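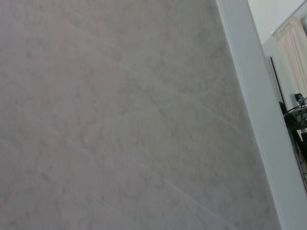 Report on a Visit to the Lutville Police Training Center

Prepared for the Cundach Public Safety Advisory Board

Members of the Advisory Board visited the Lutville Police Training Center in February at the invitation of the Lutville Police Department. The purpose of the visit was to learn how officers are taught to make decisions about the use of force, how encounters with animals are handled in training, and how the Department reviews incidents in which a firearm is discharged. The Cundach Police Department sends its recruits to a neighboring county for most of this instruction, and the Board had been asked to consider whether Lutville might serve as a second site.

The party consisted of 13 people, including Board members, two officers from the Cundach patrol division and one representative of the city attorney's office. The group was received at 9 a.m. in the main building and given visitor badges and hearing protection.

Background

The center stands on the former grounds of the Spahić lumber yard, which the city bought after the business closed. It has an indoor firing range, four classrooms, a driving course and a set of rooms used for practice scenarios. Staff stated that 530 officers from nine agencies trained there last year. Outside agencies pay by the day and bring their own ammunition.

Firing Range

The first stop was the range, where an instructor explained the rules on target background. Recruits are required to say aloud what lies behind the target before they are allowed to fire. Points are taken off for a failure to do so, even when the shot itself is accurate. The instructor spent some time on ricochets from hard ground, walls and parked vehicles, and showed the group a series of test plates that had been struck at low angles. Live firing was not under way during the visit. The Board asked whether similar tests had been done on gravel and was told that they had not.

Animal Encounters

A classroom session followed on calls at homes where dogs are present. The course lasts one day and is required for all Lutville patrol officers. It covers reading a dog's posture, using a gate or vehicle door as a barrier, asking the owner by telephone to secure the animal, and carrying a catch pole in each patrol car. Officers from Cundach noted that their own cars do not carry catch poles. The cost given was $53 per pole, including the mounting bracket.

Instructors reported that the hardest calls are those at night, when officers arrive for an unrelated complaint and have no warning that a dog is loose. Dispatchers in Lutville now keep a note of addresses where an animal has been reported. The note expires after two years unless it is renewed.

Scenario Rooms

Board members then watched two pairs of officers work through a noise complaint that turned into a family dispute. The exercise was run on the Zoketti system, which projects the scene on three walls and records the officers' commands and movements. Both pairs ended the call without force. In the review that followed, one pair was criticized for standing too close together in the doorway, and the other for giving conflicting orders. The library holds 400 scenarios, though staff said that a much smaller number are in regular use and that several of the older ones no longer match state law.

Review of Shootings

After lunch the group met with members of the Department's review unit. Any discharge of a firearm outside training, including one directed at an animal, is referred to the unit and to the county prosecutor. A first public statement is issued within one day. Body camera video is released after 30 days unless the prosecutor objects in writing. The Board asked how often such objections are made, and the unit agreed to send the figures by mail. They had not been received when this report was completed.

Matters for the Board

The Board is asked to consider the following at its next regular meeting:

Whether to request a price from Lutville for the one-day animal encounter course.

Whether catch poles should be added to the patrol car equipment list.

Whether Cundach dispatch can keep address notes of the kind described, subject to advice from the city attorney.

Travel was by city van. The visit ended at 3:30 p.m.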